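## 6. Teaching the basin wipe

Right, you've got the arms talking to the base and you've done the towel fold in section 5 (or skipped it, I know some of you skipped it). Now for the job everyone asks me about. Can it clean a sink yet? Yes, sort of, with a person in the room and a fair bit of patience. I'd put it on a par with a willing eight-year-old: it will wipe where you show it, it will miss the bit by the plughole, and it won't mind doing it again.

I wrote this section for the Kondus two-arm set-up running Umevon software, as that's what I use. If yours is the older Gillis base the steps are the same, but the menus have different names and you'll want the table in the appendix open next to you.

### What you need

- the robot, charged to at least 70 per cent
- a soft cloth you don't mind losing
- a basin with a single tap and clear space in front of it
- the stop button, in your hand or on a cord round your neck
- a spare half hour, or a whole one the first time

**Caution:** No bleach, no spray cleaner, no cream cleaner while the arms are powered. Plain water on the cloth, wrung out hard until it stops dripping. The grippers are not sealed and a new one is not cheap. Ask me how I know!

### Setting up

1. Clear the rim. Toothbrushes, soap, razors, the lot. The arm treats anything on the rim as part of the basin and will try to wipe it.
2. Check the tap is fully off and the lever is centred.
3. Roll the base up to the cabinet and stop before it touches. You want the elbow still bent when the gripper reaches the back of the basin. If the arm is nearly straight, you're too far away.
4. Lock the wheels. Give the base a shove with your hip to be sure.
5. Tie back any cable that could drop into the basin. Leave enough slack for the wrist to turn all the way round.
6. Turn on the room light and leave it alone until you've finished. White porcelain is a pain. A reflection that moves halfway through looks a lot like a stain to the software, and it will chase it.

### Picking the wiping mode

There are three modes in the menu and only one of them is any good for this.

*Full sweep* goes over everything in stripes. It's lovely on a worktop and hopeless in a basin, where it bumps the tap.

*Follow me* copies your movements. Handy for teaching, tiring for cleaning.

*Patch* is the one you want. You mark the dirty area and it works across from the clean side. Set the push force to 6 to begin with. Higher than that and the cloth tends to bunch up under the fingers and stop sliding.

### Running it

1. Fold the cloth once and put it between the fingers yourself. It can pick a cloth up off the rim, but the grip comes out different every time, and I'd rather you learned one thing at a go.
2. Choose **Patch**, then **Mark area**. Draw round the dirt on the tablet. Be generous, it's fine to go a thumb's width over.
3. Press **Lower**. The arm comes down into the basin and stops when it feels the bottom.
4. Look at the cloth before you go any further. It should be flat on the porcelain and stick out a little past the fingers on the side facing the dirt. A few creases are all right. A tight ball is not, so press **Lift**, flatten it out and lower again.
5. Press **Wipe** and keep your thumb near the stop button.
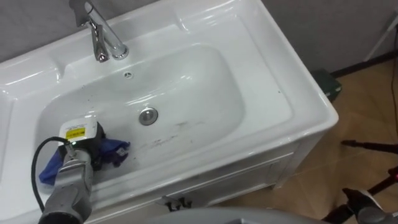 *Fig. 6.2: Cloth pressed down on the left of the basin, marks still to be wiped to the right of and below the drain.*

6. Let it do three passes, then press **Pause** and have a look for yourself. If the dirt is only being pushed about, rinse the cloth, wring it out and go again from step 1.
7. When you're happy, press **Lift** and wait for the arm to go all the way home before you reach in.

**Caution:** Never put your hand in the basin while the arm is paused. Paused isn't off. It will hold its push force for as long as you leave it there, and it will carry on from wherever it was the moment someone leans on the tablet.

**Note:** The second arm does nothing in this job. Park it low and to the side. If you leave it in its usual ready position it hovers over the front of the basin and blocks your view, and you'll spend the whole time leaning round it.

### When it goes wrong

**It stops short and shows error 934.** The wrist has hit its turning limit. Back the base off a hand's width, lock the wheels and mark the area again.

**It keeps catching the plug.** A raised stopper is a nuisance. Push it down flush if yours lets you. If it doesn't, mark two patches, one on either side, and do the middle by hand.

**It wipes a perfectly clean bit over and over.** Reflection, nearly always. Close the blind and start again.

**The cloth gets left behind.** Too wet or too thick. Weronika Wilczyńska swears by old cotton T-shirts cut into squares, and she's run more of these than I have.

### So is it worth it?

As a way of getting a clean sink, no. I can do mine by hand in less time than it takes to lock the wheels. Smears on a flat bit of porcelain it manages well enough. Behind the tap, under the lip of the overflow, round the edge of the plug, you're still on your own, and I wouldn't believe anyone who says otherwise this year.

As a way of finding out what your robot can feel through its fingers, though, it's brilliant, and it's the best practice there is for the harder jobs later on. The Ndung'u wrist pads help a lot with the pressing if you can get hold of a pair. Mine have done 2,000 wipes and are only now going a bit shiny.

Save your patch settings under **My jobs** before you shut down. Section 7 (the hob) starts from the same file.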